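Where do you start when the whole bed is covered in laundry?
Posted by Chaimae Abdel Hamid in Home & Laundry, August
Viewed 975 times

Hello everyone! I do all our washing in one go and carry it to the bedroom, because the bed is the only surface big enough for folding (our apartment has 71 square meters and not one decent table). Then I stand there and lose heart. Most of it is dark, so I can't tell my leggings from my son's T-shirts until I pick them up, and by 11 at night we are pushing the heap onto a chair so we can sleep.

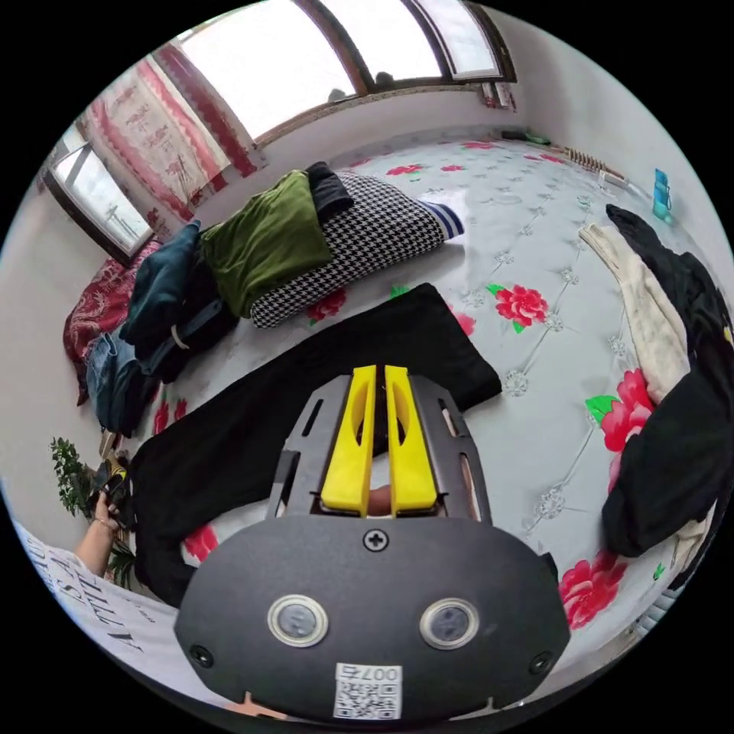

Dark clothes on the flowered bedspread, one piece spread flat

I would love a routine that gets me to the end before bedtime. Also, do you fold jeans or hang them? My closet rail is short and already sags a little in the middle — I don't want to ask too much of it.

Irja Rautiainen
Oh, I know this feeling so well, I raised three boys and I think I folded black socks for twenty years! What helped me was sorting by person before folding a single thing. Make your piles along the edges of the bed and keep the middle clear, as that's your folding spot. Then take the big pieces first, the jeans and sweaters, and the heap shrinks so fast that you feel cheerful about the rest. Socks go in a bowl and you pair them last, sitting down, with a cup of tea.

Jeans I always fold. In half lengthwise, then up in thirds, and stand them in the drawer like books. Save the rail for shirts and dresses. And if you do run out of evening, put each pile in its own basket or bag so the sorting isn't lost — you can pick up again in the morning.

Lurkitz
hang everything, no folding. get a second rail

Grutari
I was the same until I split it into 3 smaller washes a week. One load takes me over ten minutes to put away, but I can do it while dinner is in the oven. For the dark things I turn on the ceiling light as well as the lamp, it makes navy and black much easier to tell apart.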